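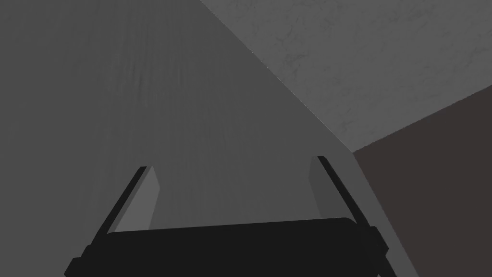
Gripper seen from behind, fingers apart (simulated view).

Halen Backcountry Hut and Trail Program
Progress report to the Kuker Fund
Reporting period: July through October
Submitted Tuesday, November 5, 2024

Summary

Work on the Gorketti ski route is on schedule except for the upper signs, which have moved to next summer. The Sakai hut is ready for winter use. Spending is below budget in two lines and over in one, as explained under Budget. We are not asking for a change to the total grant.

Route work

The summer crew cleared the lower approach from the parking area to the Sakai hut. Most of the cutting was young alder that had closed in on the old skin track over the past several seasons. We kept the cleared strip narrow, as the land permit requires, and stacked brush well back from the creek.

Of the 19 avalanche terrain signs in the plan, the ones below treeline are in the ground. The 6 signs planned for the Gorketti bench are not. The bedrock there is closer to the surface than the survey notes showed, and the posts need drilled anchors. We have a quote for the drilling and will do it when the bench melts out. For this winter, the route sheet in the hut and the map board at the parking area both state that the bench is unsigned.

The two creek crossings were rebuilt with new stringers and decking. The lower one is now wide enough to sidestep across on skis. The upper one still has a short step down on the far side and skiers should expect to take skis off there in thin snow.

Sakai hut

The stove was replaced and the flue inspected. The bunk room now has 4 more sleeping places, all on the north wall, and the drying racks were moved closer to the stove room door. Firewood for the season is stacked and covered. The roof leak over the entry was patched in July and then again in September after a heavy rain. We would call it fixed for now, but the metal on that side is old and should be in next year's plan.

The rescue sled, probe set and spare skins are in the entry locker. The emergency radio was tested from the hut and from the Gorketti col. Reception at the col is poor on the west side and the hut log now says so.

Use

The hut recorded 557 user nights last winter, the first full season under this grant. Spring weekends filled early. Midweek use in January was low, and we will try a reduced midweek rate this season to see if it makes a difference.

Budget

Labor and permits came in under budget. Materials went over, mainly decking and the stove. The unspent sign money is being held for the drilling and should not be read as savings. A line-by-line statement was sent separately.

Next period

Open the hut when there is enough snow to haul supplies by sled.
Run the two avalanche awareness evenings at the Halen town hall.
Check the map board after each major storm.
Get a second quote for the roof.

The next report will cover November through April and will include user nights for the season.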